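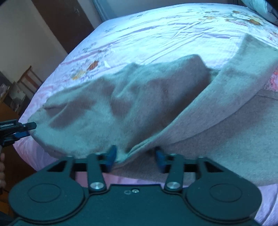 Folding the grey cloth on the bed, one gripper at each end.

November, a little after nine in the evening

I want to write down the whole day before I sleep, because tomorrow I will remember only the part that makes me look good.

The fault came back. I was sure last week that it was solved, and I even wrote it here, on a page I do not like to look at now. The right gripper stayed closed when it should open. I released the trigger, my finger was free, and the blue tips went on holding the cloth as if I had never asked anything. It lasted long enough that I said a bad word in my own language, and it is saved in the audio, so somebody at Kevitz will hear it.

I try to put it in order.

I started at eight with the cloth tasks on the bed. The list from Kevitz for this month is nearly all soft things: towels, pillow covers, the grey cloth, and later some shirts. Each task is short. You spread the cloth, you take the corner with the left hand, you take the edge with the right, you fold, you press, you let go. Then you spoil your own work and do it again. My quota for the month is 200 folds of the big cloth, and they must be different enough from each other, so I change the corner and the direction. It is not hard work but it is slow, and you must pay attention to your hands in a way that normal people do not when they fold a blanket.

In the morning everything was good. I had opened the curtains and made the bed with the pink flower sheet, and the pieces I checked on the laptop were clear. I drank my tea too late and it was cold, the usual.

The first failure was at twenty past ten. I had the fold edge in the right gripper and the far corner in the left one. I made the fold and opened both hands. The left opened. The right did not. I did not understand this in time, and I lifted my arm to go back to the start position, and of course the cloth came with me, and then half of the bed sheet too, because one tip had taken a bit of the sheet together with the cloth. So in one second I destroyed the fold and the bed. I shook my wrist, which is exactly what the manual says you must not do, and the fingers opened by themselves.

I wrote the time in the notebook and continued. This was my first mistake of the day. The rule is simple: if a gripper does not follow the hand, you stop and you put it on the table. But it was only one time, and I had a nice rhythm, and I told myself that it was the cloth. This cloth has fuzz and I thought that the fuzz had gone in at the pin of the finger arm. I blew on it. I am an adult person with a technical diploma and I blew on it, like on a game cartridge.

The second failure came before lunch and the third just after. The third is the one I do not like to write. I was pinching the fold with the gripper and I used the thumb of my other hand to push the cloth flat between the tips, because it was making a bump. You should never put a finger there. I know it, I have repeated it to the new people in the group chat more than once. The gripper closed. I did not press the trigger, or I believe I did not, and it closed on the side of my thumb.

It did not hurt so much. The Mimach motor is small and the tips are soft. There is a red line on the skin and a small blue place beside the nail, and now when I hold the pen I feel it. But I did not get free immediately, and this was the ugly part. I was pulling with the thumb and shaking the other hand, and for a moment I did not remember at all where the power switch was. I have used this switch every working day since summer. It is on the cable. I looked for it on the handle.

After this I stopped, finally. I put both grippers on the dresser, took out the plug, and washed my hand for a long time with cold water. Then I sat on the chair next to the bed and ate an apple. I was angry with the machine first, and with myself only later.

In the afternoon I looked at the logs. I am not a programmer, but the Hakim software makes a text file for each session and you can read it if you are patient. There is one line for every reading of the trigger. For most of the morning the numbers do what my finger did: they go up to 1,000 when I press completely and they come back to zero when I let go. But at twenty past ten the number goes up, and then it stays. The same value, line after line, with the time moving and the number not moving. Then it jumps to zero, I suppose when I shook the wrist. The same picture at the second failure. At the third it is different, and this made me cold: the trigger is at zero, and then it is suddenly at 3,930. Such a value is not possible. The scale ends at 1,000. The program received a number that my finger cannot produce, and it simply obeyed and closed as strongly as it could.

So it was never the fuzz. I think it is the cable, in the place where it goes into the handle of the right gripper. When I bend it there with two fingers, the number on the screen dances. When I leave it alone it is quiet. Last week I had changed the position of the cable and tied it to my sleeve, so it was pulled less, and the fault went away, and I wrote proudly that I had repaired it. I had only hidden it. With the cloth tasks you turn the wrist much more than with the cups and boxes, and so it came again.

What I do not understand is why the program accepts 3,930. A broken cable is normal, cables get tired like everything. But I would expect that a value from outside the scale means open the fingers, or at least do nothing. I wrote this to Kevitz in my report, and I wrote it three times over because the first version was too angry and the second was so polite that the problem disappeared from it. In English I always have this trouble. If I am direct, it sounds like I am shouting, and if I put in all the "maybe" and "would it be possible", people answer me in a week. The last version says: The gripper closed on my thumb without a command. The log shows an invalid value. Please tell the other operators today. I attached the file and a photo of the thumb, which looks like nothing, unfortunately.

They answered before six, and this surprised me. I must not use the right gripper anymore. A new handle will come from Zilari, where they put them together, and I should send back the old one with the cable as it is, without opening it. They asked also if my hand was under the tips when it happened. I answered yes. I thought for some minutes about a softer word, and then I left only the yes.

They want me to mark every recording from the right side, also the ones from last week, so that they can check them. This is 60 recordings at least where I do not know if the hand is really mine. I mean, I know that I made the movement. But if the trigger was frozen and I did not notice, because at that moment I was holding the cloth anyway, then the file says one thing and my finger did another. To look at them one by one will take me two evenings. They pay for it, they said, at the normal rate.

Things to do before the new handle comes:

Put red tape on the power switch, and move it to where my knee can reach it.
Press and release each trigger ten times before the session and look at the numbers, also when I am late.
Push bumps flat with the closed tips, never with the thumb.
Write in the group chat what happened, with my own mistake included.

The last one I did already, at eight. Two people answered that they push with the thumb also. One wrote that her left gripper "sometimes thinks a little" before it opens, and that she did not report it because it is always only one time. I told her to stop and send the log. I hope she does it — I would not have done it yesterday.

I folded the grey cloth with my own hands and put it on the pillow. The thumb is warm and I can feel the pulse in it. I will look at it again in the morning, and if it is more blue I will go to the pharmacy before I start with the recordings.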